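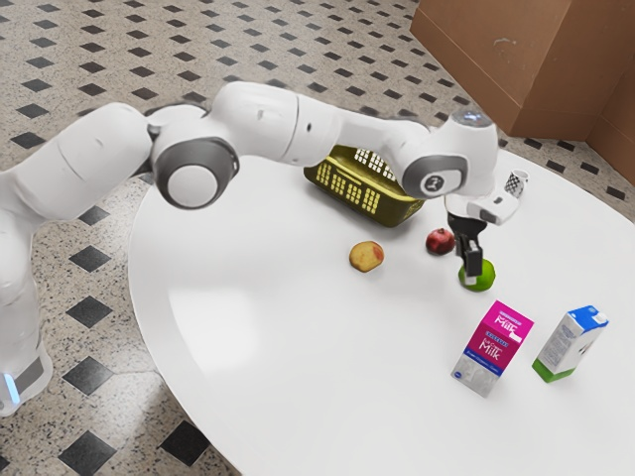
Beverley Pickering thinks I am wrong about round tables, and she wrote to tell me so after my last piece. A round table, she says, takes up the whole of a small room and gives you nothing to push against the wall. She has had a rectangular one for years, it seats six at a pinch, and when the family goes home she slides it back under the window and gets her floor again.

I accept the point about the wall. I live in a terraced house in Faltstead with a back room that is not large, and my table stands in the middle of it because there is nowhere else for it to go. To reach the garden door you have to walk round it. I have a bruise on my hip for most of the winter. All the same I would not change it, and I think more people should consider one before they buy the long table that every shop puts in its window.

My main reason is talk. At a long table you speak to the person on either side and the person opposite. If you are put at the end you get one neighbour and a view of the serving dishes. When we were children my uncle sat at the head and conversation ran from him down to us and stopped somewhere near the gravy. I don't think he meant it to. The table did it, and when my aunt finally sold it we all talked more, sitting with plates on our knees.

At a round table there is one conversation, at least up to six people. Past that it starts to break up, and at eight you may as well be at a wedding. I once ate at a round table for twelve at a hotel in Vovidlow and could not hear a word from the far side. The middle of it was so far off that the salt had to travel by hand through nine people. So I am not claiming that bigger is better. The right size for most homes is one where everyone can reach the bread.

That size is 122 centimetres across, or four feet in old money. It will seat four in comfort and five without complaint. Mine came second-hand from a couple who were moving to a flat. I paid £55 for it and another £20 to a man with a van. The same sort of table new was £348 in the sale, and the legs were worse.

Legs matter more than the top, and buyers hardly look at them. Four legs on a round table are a nuisance, as somebody always ends up straddling one. A single central column is better for knees, though a cheap one will rock if you lean on the edge to get up. Test this in the shop. Put both hands on the rim and press down hard. If the assistant looks worried, buy a different table.

Jamie Whitlock raised another objection, which is that round tables are no good for work. I have more sympathy with this than I had a few years ago. Papers do not sit well against a curve, and a laptop leaves your elbows hanging over nothing. Two people trying to do homework side by side will get in each other's way. If your table has to be a desk from nine until five, get a rectangle and be done with it. But I would ask whether it does have to be. A lot of us started eating beside our work in 2020 and never cleared it away. One small advantage of a round table is that it is such a poor place to leave a pile of post that you stop doing it.

Then there is the matter of who sits where. With a long table there are good seats and bad seats, and in most families they have been handed out for life. Guests hover and ask where you would like them. At mine they just sit down. When my neighbour brought her father, who is deaf in one ear, he picked his own chair, turned it slightly, and followed everything until half past ten. At her own table she puts him at the end because it is easier for his stick, and he goes quiet by the second course.

I know that Beverley's table folds back under the window and mine does not. She has also pointed out that tablecloths for round tables cost more and never hang straight, and she is right on both counts. I gave up on cloths. I wipe the top down with a damp rag after supper, and in February, when the light goes early and the garden door stays shut, I don't even mind walking round it.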